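4. Wear, handling and the trouble with reading metal basins

4.1 What the marks are supposed to tell us

A good deal of writing on household metalware rests on a simple claim: that a vessel's surface keeps a record of how it was used. Scratches on the floor of a basin mean stirring or scouring, dents in the wall mean knocks, and a dull rim means years of lifting. We began this study willing to believe it. After working through the Brukside households and going back over the notes with Nadiia Demchenko, we are less willing, and this section sets out why.

The claim has an obvious appeal. Stainless steel basins are cheap, they last, and the people who own them rarely remember when they were bought. If the metal could be made to speak, it would fill a gap that interviews leave open. Pietrzak argued early in the project that the rim was the best place to look, on the grounds that every user has to touch it. Vörös preferred the bottom. Both positions assume that we can tell use from manufacture, and that assumption deserves more doubt than it has usually been given.

Take the rings that many basins carry on their flat bottoms. In our first round of coding, three of the four coders marked them as wear. The fourth, Tibor Pintér, marked them as part of the original finish and was outvoted. We later found similar rings on unsold basins at a market stall in Gallville, still stacked and with paper between them. Pintér was right about those, at least. It does not follow that all rings are factory rings, and a ring made at the factory can still be rubbed down afterward. But the first round had to be thrown out, and we have not used any of its figures.

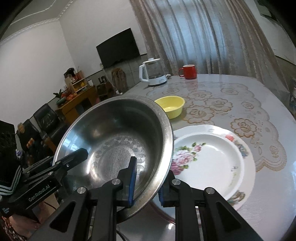
Decoration is a more useful guide than plain metal, and it has been oddly neglected. A stamped pattern gives the eye something regular to compare against, so that a patch where it has softened can be told from a patch where it has not. The large basin in Figure 1 has a band of stamped geometric shapes around its flat bottom, with worn concentric rings inside the band and a wide rolled rim that is scuffed. Even so, we would go no further than saying that bottom and rim both show wear. Whether the two kinds of wear came from the same habit, or from the same decade, is a question the surface leaves open, and we distrust any account that claims to answer it from the surface alone.

4.2 Rims

Rim wear was coded on a scale from none to heavy. Agreement between coders was fair at the two ends and poor in the middle, where most of the basins fell. Part of the problem is light. A rolled rim is a curved mirror, and a bright highlight can hide a scuff or look like one. Turning the basin a little will move the highlight and change the score. Lajos Kiss re-scored a tray of eight basins on two mornings, one clear and one overcast, and gave different scores to more than half of them. He had not been told they were the same basins.

A second difficulty is that rims are touched by more than hands. They rest against other rims when basins are nested, against taps, against walls when a basin is stood on its edge to drain. Owners in Brukside described all of these, often for the same vessel. One woman, asked how she stored her largest basin, said it lived under the bed with the winter blankets in it and came out for weddings. Its rim was among the most worn we handled. On the usual reading it would have been taken for a piece in daily kitchen use.

We do not say rim wear is useless. Very heavy wear probably does mean a long life of some kind. What it cannot do, on our evidence, is separate a basin that works hard from one that is stored badly.

4.3 Where the basin sits

Earlier studies tend to treat the vessel alone, lifted out of the house and set on a neutral ground. We think this throws away the better half of the evidence. A basin spends its time on something, and that something is often easier to read. In the households visited in March, tables were by far the most common place for basins to be set down during preparation, and tables were nearly always covered. Coverings were wiped, turned around to hide a stain, or replaced when a corner split. Owners could usually say when a covering had been bought, which they could almost never say of the basin on top of it.

Figure 1 is a fair case for looking wider. The covering there is glossy and pale gray-white, with outlined flowers in gold-brown inside a scalloped border, and its printed design has a lace-like look. A covering of this sort can be asked about by pattern, and owners enjoy being asked. Several laughed at our questions about the basins and then talked for some time about the flowers. Demchenko's interview notes from these visits are longer and more exact than anything we obtained by asking about metal.

There is a risk of swapping one overconfident reading for another. A printed covering is no more a diary than a stamped basin is. Print fades by a window and lasts in a corner, and a table that looks unused may have been re-covered the week before a visit. Owners also tidy for guests, and we were guests. Pintér's view is that we should treat every table we saw as a table prepared for company. We think that is too strict, but we have not found a good argument against it.

4.4 The Sepúlveda comparison

The strongest support for surface reading in our own material comes from Sepúlveda, where 70 basins were scored for wear on the bottom and their owners were asked separately how often each was used. The two measures moved together, though loosely. Vörös takes this as proof that the method works when done with care. The rest of us are not persuaded. The Sepúlveda owners had mostly bought from a single supplier, Sturell, so differences in the original finish were small. Where basins came from many makers, as in Brukside, the link all but vanished.

It is also worth asking what the owners meant by use. The question was put as "how often do you use this one," and the answers ran from soaking beans to bathing a child to keeping onions off the floor. A basin that holds onions is in use every hour of the day and will hardly be scratched by it. We should have asked what the basin was used for before asking how often, and we did not. The question was changed for the final visits, too late to help here.

Around 616 separate wear marks were logged across the project as a whole. We are often asked for that number and give it with some reluctance, as it suggests a firmness the marks themselves do not have. Many were logged by one coder and missed by another. A long scratch that fades and returns was sometimes one mark and sometimes two, depending on who held the lamp.

For the remainder of the paper we therefore use wear only as a prompt for talk with owners. Where an owner could explain a mark, the explanation is given as theirs. Where no one could, the mark is left out of the tables in Section 5, including several that Pietrzak would have preferred to keep.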